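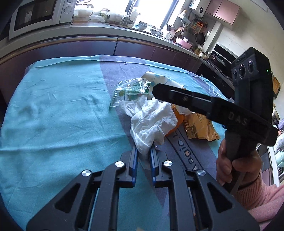

Okay, it's been a while since I posted anything about the house rules we use for two-handed gripper work in real kitchens, and people keep asking, so let's go. Long thread, get a drink. Rule one is about the pile. Every table session starts with a mixed pile, and mixed means different stiffness as well as different shapes. A crumpled tissue, a crinkly clear wrapper, an orange, a shiny snack package — that's a good pile. The orange doesn't care how hard you squeeze. The tissue tells on you right away.

2/ I work on the practice guide at Pevora. It's the boring document that says how you hold the thing, what you write down and when you throw a take out. We're on revision 19 and I have personally argued about the commas in most of them.

3/ Rule two: soft stuff gets approached slow and from the front, with the fingers open before you get there. New people love to open the fingers at the last second. Looks cool, ruins the take. You end up shoving a napkin across the table and then chasing it.

4/ Rule three is pads. Check them before every session and wipe them down after anything greasy. Chip bags are the worst for this. We had a whole week in May that was unusable and the cause was snack grease, I kid you not.

5/ Rule four, and this is the one I get the most mail about: leave the tablecloth alone. Do NOT smooth it out between takes! Wrinkles are part of a kitchen table. If you iron the world flat, the policy learns a flat world and then panics at the first crease.

6/ Somebody at Sikivel told me they tape their cloths down at the corners. I get it, cloths slide. But then a drag looks the same every single time and you've hidden a real problem from yourself. We let it slide and note it in the log.

7/ Rule five: two devices, one talker. When one person is holding both, easy. When two people share a table, one of them calls the moves out loud and the other one follows. Short words. "Left in." "Hold." "Release." We tried it silent once and it was just clack clack clack all afternoon.

8/ Rule six is the time limit. 33 minutes on, then put them down. Yes it's a weird number, it came out of a very long meeting where half of us wanted 30 and the other half wanted to go home. Your wrists get sloppy well before you feel tired, and sloppy grips look exactly like good grips until you try to train on them.

9/ Rule seven: food stays cold and the stove stays off. If it's a working kitchen, somebody checks the knobs before anybody picks up a gripper. You're looking at the tips of the fingers the whole time and your elbow has no idea where it is.

10/ Rule eight: failed grabs stay in. Dropped the orange? Keep going, pick it up, finish the task. Mark it as a recovery. The only takes we toss are the ones where a hand reached in to help, and people confess to those way less than they should.

11/ The folks at Stoica wrote their own version where drops get cut, and we've gone back and forth on it a lot. I still think they're wrong, but their log sheet is nicer than ours so I stole the layout (with permission, mostly).

12/ Rule nine: trash at the end goes in the trash, by hand, by you. Then reset with different trash. If the same wrapper is in 10 sessions in a row, you're training a wrapper detector.

13/ I'm giving a short talk on all this at the Mestotia meetup and I'll bring printed copies of the guide. It's 2 pages, front and back, big type. If your group does something different for soft packaging, please reply, I'm rewriting that part this week and I'm kind of stuck on bags that are half full.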